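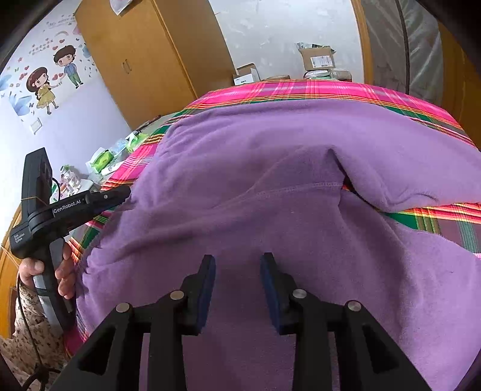 Morena Testa wrote in to tell me I've been washing my fleece blankets all wrong, and that hers have lasted for years on cold water and no softener at all. Well! I had a cup of softener in my hand when I read that, so I put it down and did some experimenting, and I have to say she has a point.

So this is my big winter blanket page, all the bits and pieces I've picked up over the years of living in a drafty house in Duvville with too many throws and one small linen closet. Take what you like and skip the rest.

WASHING

Shake it outside first. I do mine over the porch rail, and you would not believe the crumbs. Then it goes in the machine by itself, or with another fleece if they're both small. Never with towels! Fleece grabs every bit of towel lint going and then you're picking at it till spring.

Cold water, gentle cycle, half the detergent you think you need. I used to pour in a full cap of Greco liquid and wonder why the blanket felt sort of waxy. If yours already feels that way, run it once with a splash of white vinegar and no soap. Mine needed 2 rounds before it came back soft (the guest room one, which had years of softener in it, poor thing).

DRYING

Low heat or no heat. I burned the nap on a nice one once by leaving it on the cotton setting, and it went crunchy in patches and never recovered. If you have a line or a rack, use that. Fleece dries fast, even indoors in December. Flip it over halfway.

Tennis balls in the dryer do help, though they make a racket. I turn up the radio.

PILLS AND FUZZ

A fabric shaver is fine if you go lightly and keep the blanket flat on a table. I got mine at Dollateo and it has outlived the fancy Drestia one my sister gave me. For pet hair, put on a damp rubber glove and stroke in one direction. The hair rolls up into little sausages and you just lift them off. Very satisfying, I could do it all evening.

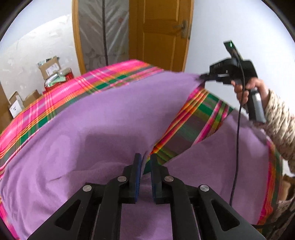 Purple with a plaid border, spread out and partly lifted.

FOLDING A BIG ONE ALONE

I'm short, so holding a blanket up by the corners and walking them together has never worked for me. I use the bed. Lay the blanket out flat, bring the far edge toward you, smooth it with your forearm, then fold it in the same direction again so you have a long strip. Now fold the strip in thirds. If there's a border, keep it on the outside and it looks nice and neat on the shelf.

Rolling works too, and takes up less room in a basket.

PUTTING AWAY

Mine go up on the top shelf in April. I use old cotton pillowcases, one blanket to a case, with a bar of plain soap in the bottom for the smell. Plastic bags made mine musty, so I quit those. Wash everything before it goes up, even if it looks clean, and make sure it's dry right through to the hems.

Next time I want to get into wool, which is a whole other story. Somebody asked about moth holes and I've got a sweater here that will do nicely for practice.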